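Shopping for a Second Cell: Gallery and Money Talk

A few of you asked for pictures of the two-arm setup before I send in the request for another one, so I finally made a page for it (only two pictures so far, I'll add to it as I go). The job on the table is phones and phone stands, which is the same kind of small, fiddly work I want the second cell to do. I'm the one who has to write the budget for Justance this year, and I've learned more about brackets and cable conduit than I ever wanted to!

So my notes on prices and parts are mixed in with the pictures. Skip those if you just came to look at arms.
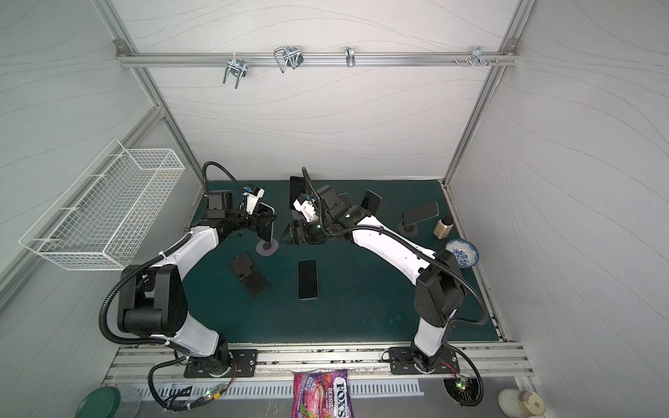
My first draft of the budget had the arms, the grippers and the computer on it and not much else. Then I sat down on Wednesday with a cup of coffee and wrote out every single thing I'd have to replace if the whole cell vanished overnight, and the list went on for two pages. Frame extrusion. Wall panels. The mat! Mounting plates, the front rail, the vent grille, spare conduit, all those little bolts. I'd put down zero dollars for hardware, and the real number came to $700 before I'd even looked at shipping.

Idstead will sell the frame as a kit or cut to length. The kit is cheaper but the depth is fixed, and I'd like a bit more elbow room between the two arms when they're both reaching for the middle. I'm leaning toward cut to length, even though it means I have to measure everything twice and then worry about it anyway.

Phone stands are the fun part of the order. I want a mix of colors and shapes, including the ones that fold, and I want plenty of them. The cheapest I've found are $2 each from Gauthier if you take a full carton, and I can't think of a reason not to take a full carton.

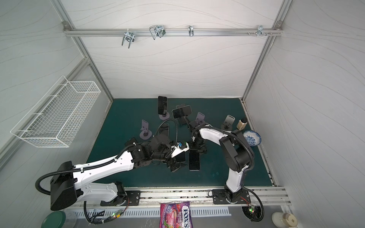 Drurkau, January

Both grippers in close over the middle of the mat, with a phone lying flat out front and more of them standing up behind. It's a good one to look at if you're wondering how much table two arms really need.

Cables are my big worry for the new build. The conduit loops take up more air than you'd think, and when I drew the cell on paper I forgot them completely. Gauthier quoted me $341 for a full set of conduit with clamps, and the lead time is 45 days, so that gets ordered first no matter what happens with everything else.

Still undecided: one basket on the wall or two, and whether to pay extra for printed wall panels or just go plain. If you've bought from Idstead lately, send me a note and tell me how their corner brackets held up. I have to turn the numbers in by the end of the month and that's the one line I keep changing.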